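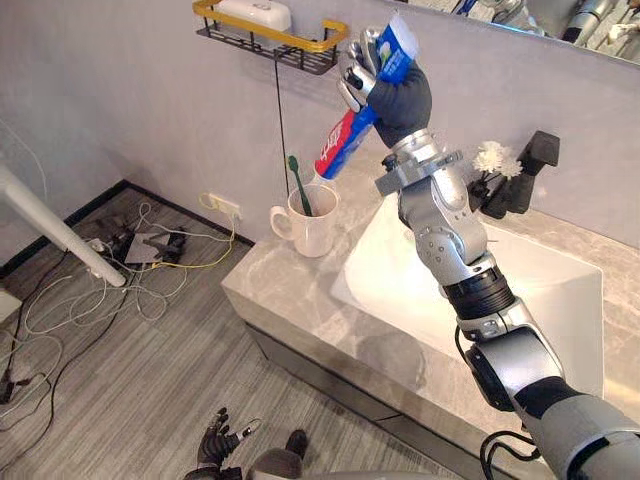
Gralico Support wrote back that a chalky ring on sealed marble is nearly always dried toothpaste and hard water sitting on top of the sealer, and would I please try a damp cloth and a plastic scraper before ordering anything.

Help Desk > Bathroom > Stone Tops > Ticket 537

4 min read

Okay, so I did try the damp cloth! Twice. I'm putting the whole log in this ticket because I've been back and forth in email and I keep losing track of what I already told you guys.

The top is gray marble with the soft darker veining, on a Skororine vanity with the rectangular white sink set in. The trouble is all at the left end, where the toothbrush mug lives. Every time I pick up the mug (white ceramic, nothing fancy) there's a pale circle under it. It wipes off partway and comes back by the next evening. The rest of the counter is fine, even back by the faucet where I would have expected water to be the problem, and where my bath puff sits and drips all day long.

First thing I tried, back in January: damp microfiber cloth, no product. Took off the gunk you could feel with a fingernail. Ring still there if you get your head down low and look across the stone toward the light.

Second try: same cloth plus a drop of dish soap, then rinsed and dried. A bit better. I got excited and put the mug right back, which was probably dumb.

Third try: the plastic scraper, like you said. I didn't have one, so I used an old gift card. It lifted a thin crusty line from one side of the circle, so you were right that some of it is sitting on top. What's left feels smooth, though. It looks dull more than white, if that makes sense.

Fourth: I skipped the vinegar. My sister swears by it for everything and I very nearly did it, and then I read your care sheet where it says no vinegar, no lemon, no bathroom descaler on marble. Thank you for putting that in bold.

Then I moved the mug to the windowsill for 9 days and cleaned the spot every night, just water and a dry towel after. No new crust at all. The dull circle didn't grow and didn't shrink. So the mug (or whatever's running down the brush and under it) is the source, and I've got some old damage that cleaning won't touch. That's my theory anyway!

Gralico Support, reply: That sounds like light etching. Is the bottom of the mug glazed all the way across, or is there a bare ring? And which toothpaste habit are we dealing with, squeezing over the counter or over the sink?

Ha, over the counter. Guilty. I stand the brush in the mug and squeeze right there, and I'm sure blobs miss. The mug has a rough unglazed ring on the bottom, and I'd never once looked. It lines up with the dull circle almost perfectly. I bet it holds water like a little moat, plus paste, plus me grinding it around every morning when I grab the handle.

Gralico Support, reply: Please use the Fedance marble polishing powder on that area only, with a damp felt pad, then rinse and let it dry overnight before resealing. Test under the soap dish or somewhere hidden first.

My soap box is up on the wall shelf, so nothing hidden there, lol. I tested in the back corner instead.

Update 2024-02-16: polished it, let it dry, put on one coat of the sealer. The dull spot is maybe a quarter as visible as before. I can find it because I know where it is. My husband can't. I've stuck felt dots on the mug and I'm doing the toothpaste over the sink now, when I remember.

One leftover question: does the second coat go on the whole top or just the left end? The bottle says whole top, the care sheet says spot sealing is fine. Leaving the ticket open until I hear.

Recent tickets
Tello wall shelf: rail rattles when I close the cabinet
Water spots on a matte black faucet
Sealer bottle is 200 ml, how far does it go?
Skororine drawer front scrapes on one side
Can I use Fedance powder on quartz?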